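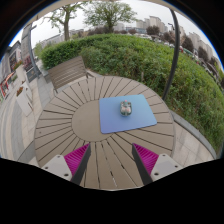

3.2. La superficie radial y el apoyo de objetos pequeños

Las mesas redondas de exterior han recibido mucha menos atención que las rectangulares en los estudios sobre mobiliario de terraza, y es una lástima, porque plantean un problema geométrico precioso. En un tablero rectangular de lamas paralelas la separación entre piezas es la misma en toda la superficie: quien deja un vaso en una esquina encuentra el mismo apoyo que quien lo deja en el centro. En un tablero radial, en cambio, la orientación de las juntas cambia de un puesto a otro, y el comensal tiene delante una superficie que se abre en abanico hacia él. Entre el disco central macizo y el borde hay toda una gama de apoyos posibles, y los usuarios (esto nos entusiasmó desde las primeras sesiones) la aprovechan sin que se les diga nada.

Para esta parte del trabajo se registraron 544 colocaciones de objetos a lo largo de 200 sesiones de uso libre en el patio Quintero. Por colocación entendemos cualquier gesto que termina con un objeto en reposo sobre el tablero o sobre otra pieza apoyada en él. No se tuvieron en cuenta los objetos que pasaban de mano en mano ni los que se dejaban en las sillas, aunque Paucar ha defendido que deberían incluirse en una segunda fase, y los autores están de acuerdo.

Cada colocación se anotó en una de cinco categorías: disco central, lama, junta, borde y pieza interpuesta. La última merece una aclaración. Llamamos pieza interpuesta a todo elemento plano que separa el objeto del tablero: un mantel individual, una alfombrilla, una bandeja baja, incluso una revista. Al diseñar la ficha creíamos que sería una categoría residual. ¡Qué equivocados estábamos! Fue la que más discusión generó durante la codificación y la que obligó a rehacer el manual de anotación en octubre.

El motivo es que una pieza interpuesta casi nunca respeta las zonas del tablero. Un cuadrado de esquinas redondeadas, colocado sobre una mesa circular, no tiene ningún lado que coincida con la dirección de todas las lamas que cubre. Puede alinearse con una de ellas, pero las vecinas ya divergen. Si además se desplaza hacia dentro, invade el disco central y crea una superficie continua a caballo entre lo macizo y lo ranurado (Figura 3). Para el usuario, esa superficie es una sola; para nuestra ficha eran dos, y hubo que decidir.

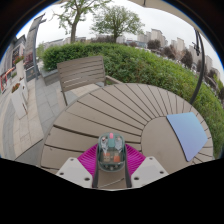 Figura 3. Tablero radial con una pieza interpuesta de esquinas redondeadas, que cubre parte del disco central y de las lamas contiguas.

La solución adoptada fue anotar siempre la pieza interpuesta como categoría principal y añadir un código secundario con las zonas que toca. La propuesta es de Yhon Muñoz, y simplificó muchísimo el trabajo: los desacuerdos entre codificadores se concentraron a partir de entonces en los casos de borde, donde la pieza sobresale o queda a ras del perímetro, y dejaron de afectar al centro.

Hay un segundo aspecto que quisiéramos destacar. En los tableros de lamas, la junta funciona como referencia visual además de como vía de desagüe. Los participantes que colocaban la alfombrilla tendían a girarla después, a veces más de una vez, hasta que uno de sus lados les parecía «recto». Ahora bien, recto respecto a qué. En las entrevistas aparecieron respuestas muy distintas: la lama que tenían justo delante, el respaldo de la silla de enfrente, las juntas del pavimento, la pared del patio. Es un resultado hermoso, y apunta a que el tablero radial deja al usuario elegir su propio eje de orden, algo que el rectangular impone desde el principio.

Con los recipientes de base pequeña la relación con la junta se vuelve más directa. Una base ancha cruza varias separaciones y apenas las nota; una base estrecha puede quedar entera sobre una lama o apoyarse justo en la línea. Cerca del disco las lamas se estrechan y la segunda situación es más frecuente. De ahí, creemos, el atractivo de la pieza interpuesta para vasos y botes menudos: iguala el suelo, por decirlo de algún modo, y permite acercarlos al centro sin buscar sitio.

Se repitió una parte de las sesiones con la mesa Furkton, de 700 mm de diámetro, y con el modelo Flakmont, de disco central más amplio. Los datos de ambas se presentan por separado en el apartado 3.3. Adelantamos tan solo que en la Furkton la alfombrilla llegaba casi siempre a tocar el disco, por puro tamaño, y que los participantes la desplazaban entonces hacia el borde para dejar el centro libre. La comparación con las mesas rectangulares de la serie Bullance exige más cautela, ya que en ellas no existe una zona central diferenciada y el código secundario pierde buena parte de su sentido.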